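How to Set Up a Snack Table That Survives Its Guests

Filed under: Hosting, Small Spaces
by Sandamali Biswas

I have put out snacks for other people roughly 360 times, and for the first half of those I did it by opening bags and walking away. It works, in the sense that the food gets eaten. It also leaves you with a table that looks like a vending machine fell over. What follows is the method I use now, at home and for the June open house at Condori, where the staff can empty a table faster than I can fold a napkin.

What you need

One table you can reach from at least two sides
A stepped stand, clear acrylic if you have the choice
A rack for bottles
One deep tray for bagged things
One flat tray, left mostly bare
A basket
Snacks, obviously

Step 1. Clear the table completely

Everything off, including the lamp you think is charming. Wipe it down and let it dry. If you own a tablecloth, leave it in the drawer. Acrylic stands skate on fabric, and the first person to reach across will bring the shortbread with them.

Step 2. Place the stand first

The stand is the biggest thing going on the table, so it gets first pick. I set mine on the diagonal. Square to the edge, it looks like a pharmacy counter. On an angle, people can get at it from the front and the side, and two guests who are not speaking to each other can both have a candy bar.

Buy clear. I had a walnut-look one from Flarker for a couple of years and it was a handsome object that hid everything on the bottom step. Clear plastic does show fingerprints, so give it a going-over with a soft cloth before you load it. You will not do it again afterward. I never have.

Step 3. Load the stand

The usual advice is tall things at the back and short things at the front. Fine, as far as it goes. I would add:

Flat things that slide, like candy bars, lie along the length of a step, end to end or slightly staggered. Don't stand them up. They will go over, and they take their neighbors along.

Small boxes go label out, with a finger's width between them. If a guest needs both hands to get one box out, they'll leave it and tell you later they didn't see it.

Cookie packaging is always bigger than the step you planned for it. Let it hang over the front a little, or give it a step to itself and move everything else. I've done both and had complaints about neither.

Leave some of the stand bare. A section with nothing on it gives you somewhere to put the thing your brother-in-law brings.

Step 4. Bottles

Bottles get their own rack, in rows, back row higher. Keep it to one kind of drink per rack. Mixed racks get rummaged, and a rummaged rack is loud. Put it toward the back of the table – people will stretch for a soda in a way they won't for crackers.

Step 5. Bags and foil

Small bags stand up in the deep tray, grouped by color. I know how that sounds. Grouped bags look intentional, and you can tell at a glance which kind is running low. The basket takes the foil trays, stacked, for anyone who wants to carry off a selection. Put out fewer than you have guests or you'll be finding them behind the couch until fall.

Step 6. The bare tray

Here is the part I get asked about. Keep one tray in the middle with next to nothing on it. It's where people put things down while they decide, and where the strays end up. Without it, the strays end up on your bookshelf. I use a pale one with rounded corners and put one little cup or tub on it to start, so it looks like part of the plan.

Step 7. Walk around it

Go and stand where your guests will stand. If all you can see is the back of something, turn it around. Then stop fiddling. I allow myself 2 adjustments and usually take 4.
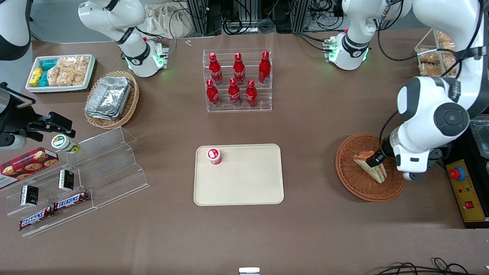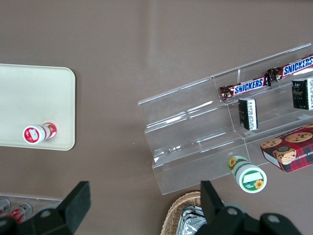
Two views of the table, with the clear stepped stand set on the diagonal.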